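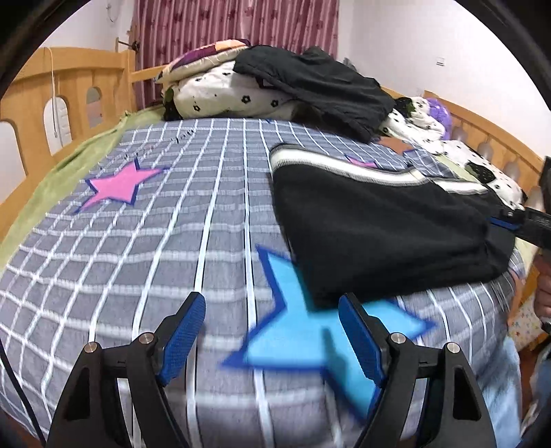 Reviews > Grippers > Spares and pads

Etness sells the Folora pad set as a direct replacement for worn finger pads on two-finger hand-held grippers. The set costs 839 with the alignment jig and 700 without. Fitting took around 60 minutes, most of it spent cleaning old adhesive off the finger arms. The textured blue face shows up clearly against the black fingers, so a pad sitting crooked is easy to spot with the jaws open over a plain or striped sheet. Check the round-headed screws on the linkage before closing the jaws; ours needed a quarter turn each.

Grip on folded fleece is good. Thin cotton still slips at the pad tips. The jig is worth having for a first fit, less so after that. Instructions are poor and omit the torque setting. Rating: 4 out of 5.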